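Dunico Workshop Guidance: Working Inside a Desktop Computer

Revised January 2023

Members using the repair benches at the Remden and Ogola sites are asked to read this page before opening a computer. Shut the machine down, unplug it, and press the power button once to drain any remaining charge. Lay the tower on its side so that the motherboard faces up. The side panel should be stored upright, away from the bench edge.

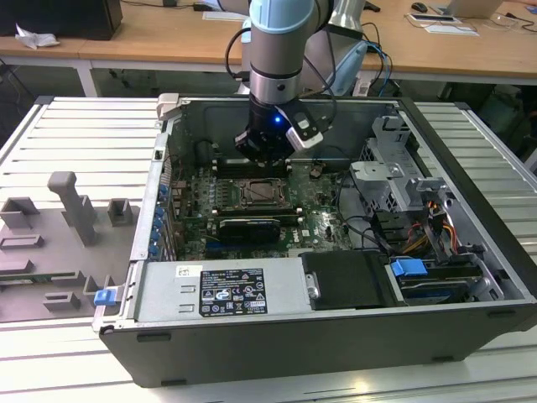

Colored clips and latches inside a case usually mark the parts intended to be opened by hand. Try these before reaching for a screwdriver. Screws that must come out should go into a lidded tray, sorted by the part they held. Wear a grounded wrist strap whenever a board is exposed.

**Processors and sockets**

- Check the model number against the board manual before buying a replacement.
- Release the lever slowly and raise the metal frame fully.
- Hold the processor by its edges only. Never touch the contacts on the underside.
- Match the notches, then lower it straight down. Do not slide it or press on it.

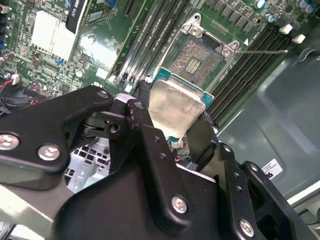 Old thermal paste should be wiped from the metal top with a lint-free cloth and a little isopropyl alcohol. Apply a fresh amount the size of a small pea before refitting the cooler. Tighten the 4 cooler screws in a cross pattern, 2 turns at a time.

Bent socket pins should be reported to the bench supervisor. Members should not attempt to straighten them. Replacement paste and cloths are kept in the Stomura cabinet and must be signed out.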